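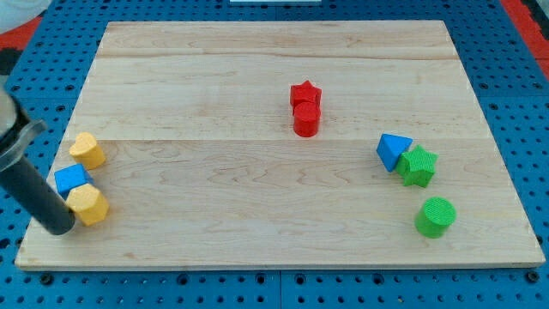
Who Answers the Door? Language Help at City Polling Places

Final project report, State and Local Government
Mudassar Durrani and Leire Carretero

Why we picked this topic

Both of us grew up translating mail for our parents. Leire did it in Spanish and Mudassar did it in Urdu, and one of the thickest envelopes every couple of years was the sample ballot. So when the assignment said to follow one local law from start to finish, we knew right away which one we wanted. Last spring the Prerkby city council passed an ordinance requiring language help at every city polling place, and our class project was a chance to find out how a thing like that gets written, who argues about it, and what it looks like once the shouting is over. We had a great time with this one (more than we expected to have reading council minutes!).

What the ordinance says

The text is only four pages long. It says that any precinct where enough residents speak the same language other than English must have at least one trained bilingual poll worker on duty from opening to closing. It also says translated sample ballots have to be posted where voters can read them before they get in line. The city clerk decides which precincts are covered and has to publish the list before each election.

The first draft was a lot tougher. It covered every precinct in the city, and it let a voter file a complaint and get a written answer within five days. Both of those parts were gone by the final vote. We compared the two versions line by line, and this turned out to be our favorite part of the project, since you can almost hear the meeting going on behind each crossed-out sentence.

How it passed

The ordinance was introduced by Council Member Andreadis, who represents the east side. The main opponent was Council Member Koketti, who said at the first hearing that she supported the idea but thought the city was promising something it couldn't staff. We went in ready to treat her as the villain. After reading her full remarks, we both changed our minds a bit. She asked good questions about pay and training, and the training section in the final law is mostly her amendment.

The public hearing in May ran past midnight. The sign-in sheet has 195 names on it, and the minutes summarize what each speaker said in a line or two. Many of them told stories about bringing a child or a neighbor along to read the ballot. A few speakers were against it and said the money should go to longer voting hours. The council passed the final version 5 to 2.

What we did

We used three kinds of sources. The first was the public record, meaning drafts, minutes, and the clerk's budget memo. The second was a survey. We handed out a one-page form in English, Spanish, and Urdu at the library and at the Stiritov community center, and we got 306 back that were filled in all the way. The third was interviews with 20 poll workers who had worked the most recent city election.

Translating the survey was harder than we thought. Our first Urdu version used a word for "precinct" that Mudassar's aunt told us nobody would understand, so we changed it to "your voting place" in all three languages. The English got better too.

What we found

Most people who filled out the survey didn't know the ordinance existed. That surprised us, given how big the hearing was. People who did know about it had mostly heard from a relative or at a place of worship, and hardly anyone named the city website.

The poll workers were wonderful to talk to. Almost all of them liked the law, and several had stories about voters who relaxed the minute they heard their own language. Their complaints were practical. The training was one evening long and spent most of its time on the machines. Some workers were placed in precincts where their language wasn't the one needed. One woman who speaks Portuguese spent the whole day at a site where the posted ballots were in Vietnamese.

Limits of our work

Our survey isn't a random sample. People at a library on a weekday afternoon are not the whole city, and we only offered three languages. We also couldn't interview anyone from the clerk's office before our deadline, although they did answer two emails very kindly.

What we would like to see next

The council takes up the ordinance again on 26th March for its first yearly review, and we are both going. We have signed up to speak for two minutes each. Leire will talk about matching workers to precincts, and Mudassar will ask for the covered precinct list to be mailed out with the sample ballots.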